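Residents' and Owners' Forum
Buying, Selling and Letting
Thread: Choice of selling agent for a flat above a shop unit

Renis_Court_Owner
I should be grateful for members' views on the appointment of a selling agent. The property is a two-bedroom leasehold flat on the first floor of Renis Court, directly above a convenience shop. Two firms have inspected it. Granberg proposes sole agency for 11 weeks. Amini proposes a shorter agreement at a higher fee and has suggested a lower asking price. Neither has given a clear answer on how the shop beneath should be presented to buyers.

leasehold_desk
Before comparing fees, please check what each agreement says about withdrawal. Sole agency and sole selling rights are different things. Under the second, a fee may fall due even where the owner finds the buyer privately. The wording should be read in full and any unclear clause queried in writing.

You should also request the management pack now. Our own sale was held up for several weeks while the managing agent prepared it.

Northgate_Seller
I sold through Granberg in March and would use the firm again. Calls were returned the same day and the negotiator attended every viewing. The listing received 1,293 views on the Listo portal before an offer was accepted.

terrace196
With respect to the previous poster, portal views are a poor measure of an agent. My own listing was seen a great many times and produced two viewings. What matters is how many enquirers are in a position to proceed, and whether the agent has checked this before booking the appointment.

I would also question the 11 weeks. If the first month is quiet, the owner is tied in while the listing grows stale.

Northgate_Seller
I accept the point about views, although I would add that ours led to nine viewings and three offers. The tie-in was explained to us at the outset and we did not find it unreasonable.

leasehold_desk
On the matter of the shop, some lenders take a cautious view of flats above commercial premises. The type of business is relevant, as are opening hours, deliveries and any cooking on site. A general shop is usually easier to place than a takeaway. I would suggest that the following be given to whichever firm is appointed:

1. A copy of the lease, with the remaining term stated. Ours had 65 years left, and this reduced the number of lenders available to our buyer.

2. The last three years of service charge accounts, together with notice of any planned works.

3. A short note on the shop: its trading hours, delivery times and the kind of goods stocked.
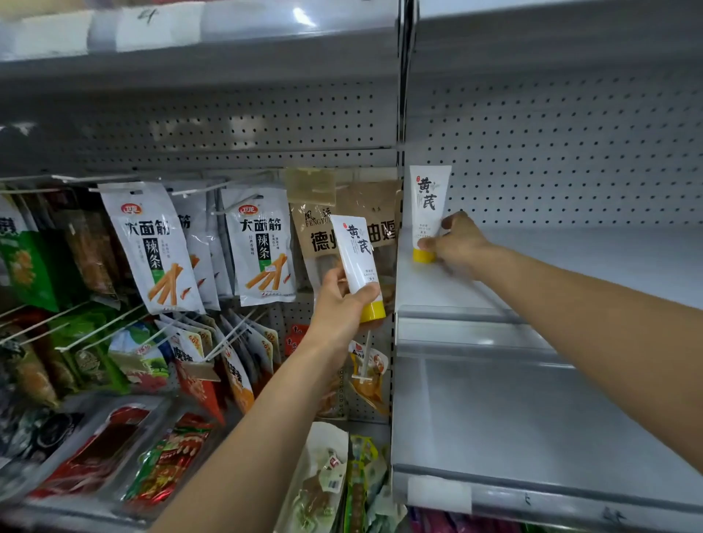 4. Details of the buildings insurance, including who arranges it and how the premium is divided between the shop and the flats.

terrace196
I disagree in part with item 3. Trading hours can change with a new tenant, and an owner should not appear to promise otherwise. The note should say that it is correct at the date of writing.

leasehold_desk
That is a fair amendment and I would adopt it.

Renis_Court_Owner
Thank you all. I have asked both firms for their full terms and have written to the managing agent for the pack. Amini has since confirmed that it would agree to a notice period of two weeks. Granberg has yet to reply on that point.

Northgate_Seller
I would telephone the branch before 10 a.m., when the manager is normally at her desk.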